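How a Knit Sweater Is Made and Cared For
Istley Children's Museum, Clothing Gallery

A knit fabric is made of loops. Each loop of yarn passes through the one below it, and the loops can stretch and spring back. Woven cloth, such as a bed sheet, is made of threads that cross over and under each other, and it usually stretches less.

Many sweaters have ribs, which are raised lines that run up and down the fabric. A ribbed band at the bottom edge helps a sweater keep its shape. A sweater may have around 70 rows of loops in a space no longer than your hand.
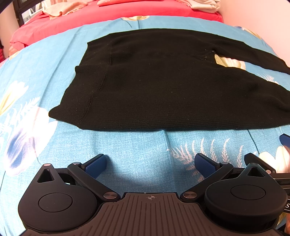

Heavy knits should be folded and kept in a drawer. On a hanger, the weight of the yarn pulls on the shoulders. To fold a sweater, lay it face down on a bed and smooth it with your hands. Bring each sleeve across the back, then fold the bottom edge up to the neck.

The Clothing Gallery holds 433 knit garments. Visitors may practice folding at the long table every afternoon in August. Children under six must be with an adult.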